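What Is Vinegar?

Vinegar is a sour liquid used in cooking and for keeping food from going bad. It is made mostly of water. The sour part is called acetic acid, and in the vinegar you find in a kitchen cupboard there is only a small amount of it. People have made vinegar for more than 2000 years.

How vinegar is made

Making vinegar takes 2 stages. Both are carried out by living things too small to see without a microscope.

In the first stage, yeast feeds on sugar. The sugar may come from apples, grapes, rice or barley. As the yeast feeds, it turns the sugar into alcohol and a gas called carbon dioxide. The gas rises through the liquid as bubbles. This stage is known as fermentation, and bakers use the same process to make bread rise.

In the second stage, a group of bacteria takes over. These bacteria need oxygen, which they take from the air. They change the alcohol into acetic acid. If the container is sealed too early, the bacteria run short of oxygen and the change slows down or stops. A thin, slippery skin sometimes forms on top of the liquid. Vinegar makers call it the mother. A piece of it can be moved to a new barrel to start the next batch.

Slow vinegar and fast vinegar

At the Mallonside vinegar works, Thulani Mokgethi makes cider vinegar in wooden barrels. Each barrel holds 400 litres and lies on its side, so that a wide area of liquid touches the air. The barrels stay there for 7 months. Mr Mokgethi tests the liquid every week and writes the result in chalk on the end of the barrel.

Large factories use a faster method. Air is pumped through the liquid in a steel tank, so the bacteria have oxygen all the way through and not only at the surface. A tank of this kind can finish its work in a day or two. Slow vinegar usually has more flavours in it, and it usually costs more.

Why vinegar keeps food safe

Most of the bacteria and moulds that spoil food cannot grow well in acid. When vegetables are covered with vinegar, the acid soaks into them and they last much longer. This is called pickling. Onions, beetroot, cabbage and small cucumbers are often pickled. Salt is usually added as well, as it draws water out of the vegetables.
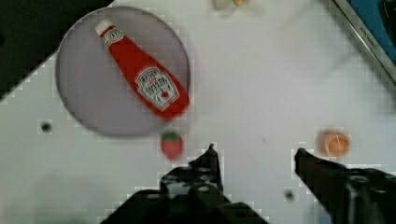
Vinegar is also an ingredient in many sauces, where it may be hard to notice because sugar hides some of the sourness. Mustard, brown sauce and mint sauce all contain it. So does ketchup, the sauce sold in red bottles like the one lying on the plate, in which vinegar is mixed with tomatoes, sugar, salt and spices. The vinegar gives ketchup its sharp taste and helps it to keep. In salad dressing the vinegar is mixed with oil. Oil and vinegar do not stay mixed for long, and the dressing has to be shaken again before it is poured.

Different kinds of vinegar

Malt vinegar is made from barley. It is brown and is often put on chips.

Cider vinegar is made from apples. It is pale gold and has a slight taste of fruit.

Wine vinegar is made from red or white wine. It is used in dressings.

Rice vinegar is made from rice. It is milder than malt vinegar and is used to season the rice in sushi.

Something to try

Ask an adult before you start. Put an egg, still in its shell, into a glass and cover it with malt or white vinegar. Small bubbles will appear on the shell. The shell is made of calcium carbonate, and the acid reacts with it to give carbon dioxide. Leave the glass in the fridge for 2 days and change the vinegar once. The shell will dissolve and leave the egg inside a thin skin. Do not eat the egg. Wash your hands afterwards.

Words to know

Acid: a substance that tastes sour when it is weak enough to be eaten. Strong acids are dangerous and must never be tasted.

Bacteria: very small living things. Some cause illness and some are used to make food.

Fermentation: the change of sugar into other substances by yeast or bacteria.

Text by Sipho Magagula. Last checked June 13, 2021.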